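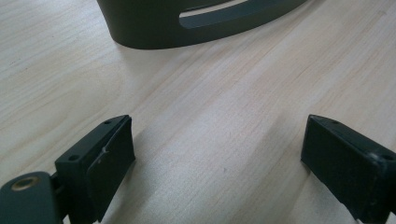
Can the kids' corn cakes hold on the pass for a full karaoke set without going soggy?
Seven minutes on the rack, and no longer. Past that the bottoms go and they have to be remade.

December 15, 2018
Test kitchen, Larkside

Second run of the family-night menu. The aim is still a short list that comes out fast while the singing is on, with something on the table for the little ones before the adults order. Mains stay as they were in April. Everything below is starters, the kids' plate and the one sauce.

Corn cakes. Same batter as last time but with the buttermilk cut back by two tablespoons. Easier to portion, and they keep their shape when flipped. The colour was better at the lower griddle setting, although the middle took longer than I'd like. Tried one batch with the corn pulsed and one with it left whole. Whole kernels spit on the griddle and a few cakes split at the edge. Pulsed is the one to use. Salt is right. Don't add any to the finishing butter.

Held one tray on a rack and one on a sheet pan lined with paper. The paper tray was soft underneath at the first check. I wouldn't bother trying it again.

Salsa, mild. Used the Groseo tinned tomatoes because the fresh ones from Sutter came in hard and pale. The flavour was flatter, as expected. Charring the onion first brought most of it back. A squeeze of lime at the end, none in the cook. The blender batch went foamy and pink, so chop by hand or use the pulse button only. The mild has to be properly mild. Last time the seeds went in and it was hotter than the medium.

Beans. Soaked overnight, simmered with bay and half an onion, salted late. Skins stayed whole. The pot-liquor is worth keeping for the rice. I wrote down in April that salting early made no difference, and I'd now say it makes the beans more even right through, so this needs a side-by-side before anyone changes the prep sheet.

Flatbread pizza for the kids' plate. The Lesura dough balls were over-proofed by the time we got to them and tore when stretched. My fault for leaving them out during the bean work. The ones kept in the fridge behaved. Sauce to within a finger of the edge, cheese after, nothing green on top unless it's asked for. Cut in strips. Wedges flop and the sauce ends up on sleeves.

Churros. Oil temperature dropped too far when the basket was loaded full. Half loads from now on. The cinnamon sugar clumps if it's tossed in a warm bowl, so keep the bowl well away from the fryer. Chocolate sauce splits when it's reheated hard. Low, with a splash of milk, and stir the whole time.

Costing. At 1,000 covers over the winter run, the corn cakes are well inside the line and the churros are slightly over it. The sauce is what pushes them up. A smaller ramekin would fix it, and most of the sauce came back uneaten in the last tasting anyway.

Service notes. Two plates should go down as soon as a family sits, without waiting for the drinks order: corn cakes and a small dish of the mild salsa. The server needs a button for this on the till so it doesn't get typed in as a special every time. Also asked for the kids' cups with the proper lids. The snap-on ones we have don't fit the new cups and come off if you look at them sideways.

To do before the next run:
Order whole cumin. We're down to the ground stuff and it's stale.
Bean salting test, early against late, same bag.
Retime the corn cakes on the big griddle, which runs hotter at the back left.
Ask Sutter if the tomatoes will be any better after the holidays or if we should stay with tinned until spring.
Relabel the two sauce tubs in the walk-in. Both say medium.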